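Adding Memory to an Old Desktop Tower, and Giving It a Good Cleaning While You're In There

Posted Thursday, May 2, 2019 by Nokuthula Engelbrecht

My sister-in-law was all set to put her old computer out at the curb in March (it took so long to wake up that she had time to make toast), and I talked her into letting me have one evening with it first. Most of these old towers aren't worn out at all. They're short on memory and full of fluff, and you can fix both of those at the kitchen table if you go slowly and have decent light.

Start by shutting the machine down properly from the menu. Then pull the power cord out of the back, and the monitor cable, and everything else. If you're the forgetful sort, as I am, put a bit of masking tape on each plug and write on it where it goes. Once the cord is out, hold the power button in for a few seconds to drain whatever is left.

Lay the tower down on its side with the removable panel facing up. Please don't try to do this with it standing on the floor! You want to be pressing straight down when the time comes, and you want both hands free to do it. A good solid table is best, cleared of coffee cups, with a saucer or a muffin tin nearby for the screws.

Before you reach inside, touch a bare metal part of the case to get rid of any static. I do it again every time I come back from answering the phone or letting the dog out. Wool sweaters are a bad idea, and so is kneeling on a carpet.
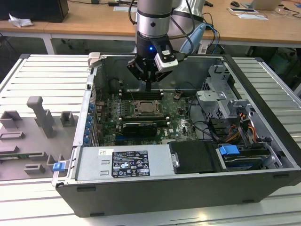 Memory sticks go in long, narrow slots, usually lined up side by side not far from the processor, with a little clip at one end or both. Press the clips outward and the old stick will pop up enough for you to take hold of it by the edges. Keep your fingers off the gold contacts. If the cables are draped across where you're working, ease them to one side gently and remember how they lay, but don't unplug any unless you really must.

Look at the label on the old stick before you go shopping. The type has to match what your board takes, and a newer kind simply will not fit, however nicely you ask it. I bought 8 gigabytes as a pair of sticks from Bakker, the little repair shop on our side of town, and the young man there checked the old one against the new for me while I waited. If your board has colored slots or numbers printed next to them, the manual will tell you which two to fill first.

To put the new one in, find the notch along the bottom edge and line it up with the bump in the slot. Press down with a thumb at each end, evenly, until the clips snap up. It takes more push than you expect the first time, and I held my breath the whole way! If it won't go, take it out and turn it around before you lean on it any harder.

Now for the fluff. Use short puffs of canned air with the can held upright, and hold each fan still with a fingertip so it doesn't spin. The ridges of a heatsink collect the most, and a soft, clean paintbrush will loosen what the air leaves behind (I have a Rerholm brush that I keep for this and nothing else). Don't use the vacuum cleaner in there, and leave the power supply closed up. You can blow some air through its vents from outside, but the cover stays on.

When you've finished, check that no screw has rolled under anything, put the panel back and plug in the cords. The first start may be slower than usual, so give it a minute. If you get beeping and a blank screen, shut it down, unplug it and press the memory in again. Hers beeped at me on the first try, and one firm push on the second stick put it right.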